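Looking after the bag-and-bin cell
Dirnside newsletter, Oct 12, 2021

Those of you who came to the open day in June will remember the Gumlow arm, mostly because it stopped halfway through the afternoon with a plastic bag wrapped round its wrist. It has come a very long way over the summer! Raili Aaltonen has taken over the looking after of it, and she has let me sit on the tiles beside her with a notebook for the last few sessions, which I enjoyed far more than I expected to.

The job we've given it is a dull household one, picking up thin plastic bags and dealing with them at a bin. Thin bags are horrible things for a machine. They fold, they slide, they stick to each other, and they cling to anything with a cable on it. 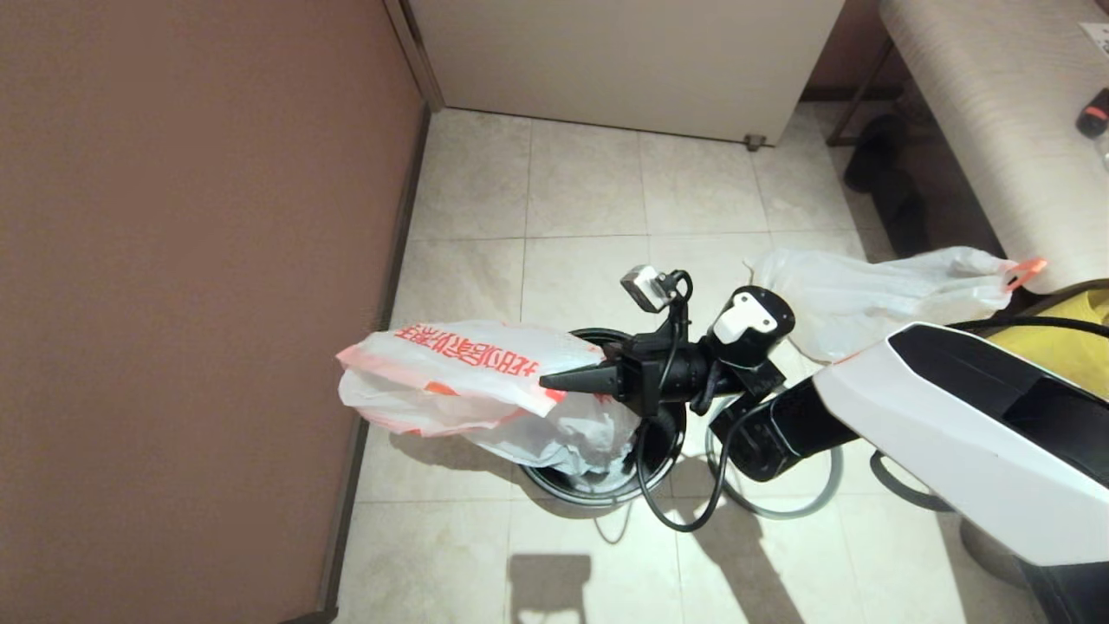
Cables are the first thing Raili checks, every morning, before the power goes on. She runs a hand along each one from the housing to the wrist and feels for kinks or a loose plug, then swings the arm slowly through its reach by the handset and watches where the slack goes. With the arm out over the bin like this, the black cables hang down from the gripper and lie in loops on the floor, and the small camera on top of the wrist has a loop of its own. Too little slack and the wrist tugs at full stretch, too much and you get June all over again. We've been through a fair few cable ties (the reusable sort, please, if anybody is ordering) and she now has a length marked in pen that seems to suit both ends of the reach.

Next comes the gripper. The tips get a wipe with a damp lint-free cloth and then a dry one, and the screws behind them get a quarter-turn check with the small hex key that lives in the Kauppinen tin. Please put it back in the tin! We lost 29 minutes to that key last week.

After that it's the camera bracket. If the bracket has been knocked, even slightly, the arm will reach for a spot just beside the bag and close on nothing, looking terribly sure of itself. Raili runs the short calibration, eight positions, and compares the result with the day before. If it has drifted she does the long one and we all go and have tea. 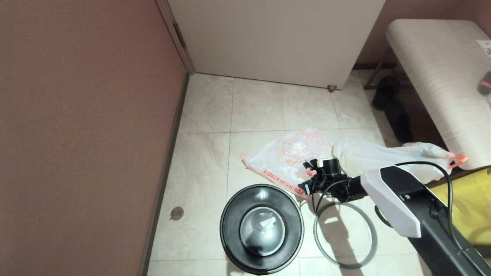
Then the practice runs begin, and this is the part I'd love more of you to come and watch. We logged 361 of them in September, with over 122 in the final week alone, once the new cable lengths were settled. Raili writes up every miss in the blue book: where the bag was lying, which way the gripper came in, what she changed afterwards. Reading back through it is a treat. The early pages are all "snagged" and "snagged again", and by the end she is fussing over how fast the fingers ought to close.

Still to do: a replacement for the wrist cover screws, which are starting to round off, and a proper written version of the morning check so that the Rurnville group can use it on their own arm. I've offered to type it up. If you have ever fought with a sticky gripper and found a cleaning routine that works, do write in and I'll pass it on to Raili.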